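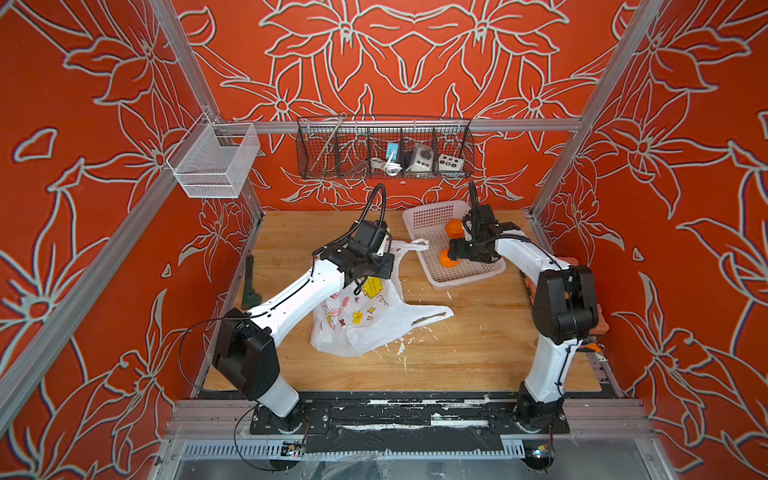 The work corner with the flowered panels up and the wire basket on its rail.

Our Corner of the Shop: A Student Project Report
By Capucine Mallet
December 5, 2018

When our group at Zotcombe first talked about what to do for the year project, most people wanted to build something grand. I wanted a decent place to work! Ginette Marty, my project partner, felt the same way, so we wrote a proposal to fit out one small work corner and keep notes on how we used it.

The walls came first. We chose a red-orange paper with big pale lilies and curling stems (Ginette's pick, and I argued for plain gray until May, which I now regret). It goes on three sides, and it makes a person want to stay and finish a job. We had 720 set aside for everything and spent 574, so there was a little left over for hooks and glue.

Storage was the next thing. The black wire basket hangs from the back rail and is split into compartments, so cables and small electrical bits stay up off the wood and you can see them from where you stand. A smaller white mesh basket hangs off to the left. We still haven't agreed what belongs in that one, and I would love to hear ideas. 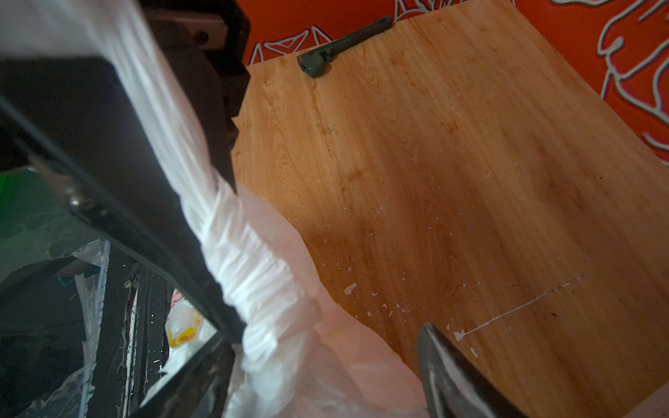

The wood up close, with the green wrench and plenty of white flecks.

Then there is the tabletop itself, which has had a hard life. It has brownish stains, little knots, a faint white scratch, and those white flecks that look like paint or plaster. Our plan says to scrape it gently, wipe it down, and leave the grain alone, because we both like it very much. The green pipe wrench needs a home of its own too, and we are drawing up a hook for it.

Next term we hope to try a second corner, with the Hellmont group lending a hand.

Last updated: December, after corrections

Comments

Mirkska: Love the lilies! Did the paper go up in one afternoon?

Capucine: It took us 6, with a lot of tea in between.

G. Marty: I still say put the tape in the white basket.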